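Kgomotso Magagula
Thread. Read the library computers report last night so you don't have to. Iltthorpe people, this is the one going to the council on Thursday, and I don't believe a good half of it.

Short version for those on the bus: they want to take out the public computers upstairs and put in "digital access points" from a firm called Tramari. The report says the computers are finished and hardly anyone uses them. I think both claims are shaky and the second one is worse than shaky.

Start with usage, as the report does. Bookings were 3,479 the year before last and 2,905 last year. There's a bar chart. The bar chart doesn't start at zero, so it looks as if the town has fallen off a cliff.

I've no quarrel with the figures themselves. Somebody typed them off the booking system and I expect they're right. What I'd like to know is what a "booking" is.

Page 6 says a booking is a reservation made online or at the desk. If you wander in, find a free seat and log on with your card, you aren't in there. Anyone who has been upstairs on a wet morning will know how many people do exactly that.

Then the opening hours. The upstairs floor started closing at lunchtime on Mondays and Wednesdays last year. This is in the report! It's in appendix C, under staffing, and isn't mentioned once in the section on falling demand.

So they shut the floor for part of the week, fewer people booked a seat on it, and this shows that people don't want seats. I could make a very strong case against the swimming baths by the same method.

And there's a figure that gets one line and no chart at all. 197 requests for a computer were refused over the year as none was free. 197! You'd think that might get a bar of its own.

I did ask at the desk whether they write it down every time they have to say no. The answer was "when we remember". No blame there, they've got a queue and a phone ringing. But it means 197 is the bottom end.

Someone has already replied that everyone has a phone now. Fine. Fill in a housing form on a phone. Attach three months of bank statements to it. Then have it time out while you're hunting for your tenancy number and do it all over again. Let me know how you feel about phones after that.

Most of what I see people doing upstairs is forms. Forms, job applications, printing a return label, a lad doing his theory test practice. There's a man who reads foreign newspapers every morning and I hope he's reading this.

Right, the state of the computers. This is where the report gets technical and I get suspicious, as the two tend to go together.

"The estate is at end of life." I looked for what that means. No list of faults. No repair costs. No ages, even. There's a table with a column headed Condition, and every row in it says Poor.

Every row. I've never known any set of anything to be all in the same condition. My own saucepans aren't.

The one actual fault they describe is that several machines "lose the correct date and time when powered down, causing failures in access to secure websites, indicating age-related deterioration of core components".

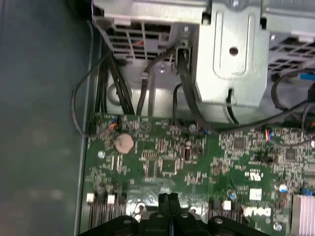
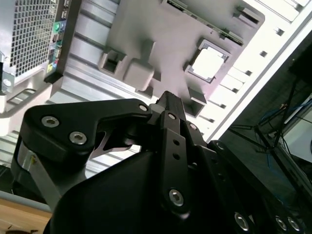
Core components is doing a lot of work in that sentence and I'd like to see what it's being paid. A desktop that forgets the date when it's switched off at the wall usually wants a new coin cell, and you've got one in the first picture, the round silver battery in its holder on the green board. They cost less than a coffee. It keeps the clock going when there's no mains power. When it goes flat the machine wakes up thinking it's years ago, and secure websites take one look at the date and refuse to load.

I'm not saying that's certain to be the fault. I haven't had the lid off any of the library's machines and I'm not going to pretend I have. I'm saying it's the first thing you'd try, and the report doesn't say anybody tried it.

So I wrote and asked. The reply said the condition assessment was "carried out by a specialist partner". I asked which one. You're ahead of me, aren't you.

Tramari. The firm selling the new kit went round and decided the old kit was Poor.

That isn't corruption and please don't put in the replies that it is. It's what happens when a council has cut its own IT people to the bone and has to ask somebody. But you don't ask the double glazing man whether your windows are all right and then print his answer with a crest on it.

Now, what do we get instead? Had to read this bit twice. A "digital access point" is a screen on a stand. You stand at it. There are 2 of them planned for the whole building.

Standing up. For a housing form. I can think of plenty of regulars who can't stand for ten minutes, never mind forty. The equality section says users requiring a seat "may request one from staff". Downstairs, presumably, in the queue, standing.

No USB slot either, for security. So your CV can't come in with you unless it's already in your email, and if you can't remember your email password (a large share of what the staff help with, ask them) you're stuck.

Printing "will be explored in phase two". There's no date for phase two. There's no budget line for phase two. I've read a fair few of these reports and I've met phase two before. It's where they keep the bus shelter.

To be fair for a minute. The new screens would be quicker. They'd be on at all hours the building is open. Some people only want to check a bus time or renew a book, and a screen by the door would be lovely for that. If the plan was to add them I'd say go on then.

The plan is to add them and take the computers away, and the saving in the report comes nearly all from the second half. That's the half with the one-word condition table.

People will point at Gondthorpe. The report certainly does, it has a whole box about Gondthorpe with a photo of a smiling family. They put the screens in there last spring and "satisfaction is high".

Who was asked? People using the screens. On the screen. There was a row of faces to tap at the end. So the people who couldn't use it, or gave up, or took one look and went home, didn't get a face to tap.

I rang Gondthorpe library and had a nice chat. They kept some of their old computers. Kept them! They're in the back by local history and booked up most afternoons. You won't find that in the box.

Somebody's going to mention the Coetzee room so I'll do it first. Yes, there's money left for "the improvement of reading and study" upstairs, and yes, the report suggests using some of it for the screens. I'd want that looked at by someone who reads wills for a living. A stand-up screen for renewing your parking permit doesn't sound like reading and study to me.

What I'd like to see before anyone votes, in no special order.

A proper list of the machines with how old each one is and what's wrong with it, done by somebody with nothing to sell. The college would probably do it for a tray of sandwiches.

The log-ons, and not only the bookings. The system must have them. Every card swipe is sitting there somewhere.

A price for fixing what can be fixed. Put it beside the Tramari price, same page, same size type.

And what happens to the old ones if they do go. The report says "responsibly disposed of". By whom? To where? If they still switch on, there are families in this town who'd have one tomorrow.

A few of you have asked if I'm against change. I'm against being told a thing is broken by the person with the replacement in the van. Show me the faults and I'll change my mind in public, on here, and you can all screenshot it.

The meeting's open and you can ask a question if you send it in beforehand. Address is on the council site, under Meetings, then Papers, then a third menu that doesn't work on my phone. I had to do it on a library computer.

Keep questions short, one topic each, or they get "noted". Mine's about the log-ons. If somebody else could take seating and somebody take printing, we won't all be asking the same thing.

Going to mute this for a bit as I've got tea to make. If you work upstairs and want to tell me I've got something wrong, messages are open and I won't use your name.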